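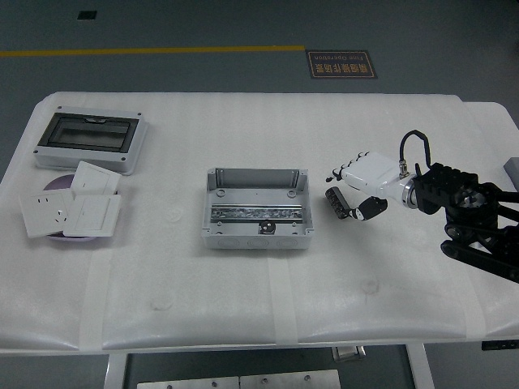 Replacing old switch plates in a rental, what counts as my job?
Posted by Jasmina Matić, August 15, 2025

I rent the upstairs of a two-unit house in Lenemcombe and my lease says I can do "minor cosmetic replacements" with written notice. The plates in the hall and kitchen are yellowed and two are cracked. I want to swap them for plain white faceplates like the four on the lavender dish, and there's also a gray junction box I'd like to put up in the laundry closet, where there are wires joined with nothing over them. The landlord uses a management company, Tomovico, and they took 61 days to answer my last request. Can I just do it and send them the receipt? I paid $83 for everything and would like it taken off the rent.

Torben Brandes
Split it into two requests. Cover plates are cosmetic in most leases I've seen. Turn the breaker off, check with a tester, swap the plate, keep the old one in a bag with the screws. You may need to put them back when you move out.

The box is different. Exposed splices are a repair, and the repair is the landlord's. Depending on your town it may need a permit or a licensed electrician. Don't touch it. Send a dated letter with a photo of the wires and say you consider it a safety problem. If they ignore it, call the city inspector.

On the money, do not deduct anything unless they agree in writing first. Some states let tenants repair and deduct, but there are notice periods and caps, and if you get it wrong it counts as unpaid rent. I'd ask for a credit for the plates and return the box if the store will take it.

Azra Stojanovska
I had Tomovico too. Call the office and get a ticket number, then email with that number in the subject line. The web form goes nowhere.

Nikola Grgić
Just do it, they never look. I changed every plate in my place and the light in the bathroom and got my full deposit back. That was a different company though. Agree with Torben about the closet wires, I'd leave those alone. Also check the plates are the same size as the old ones, some of mine had to go back.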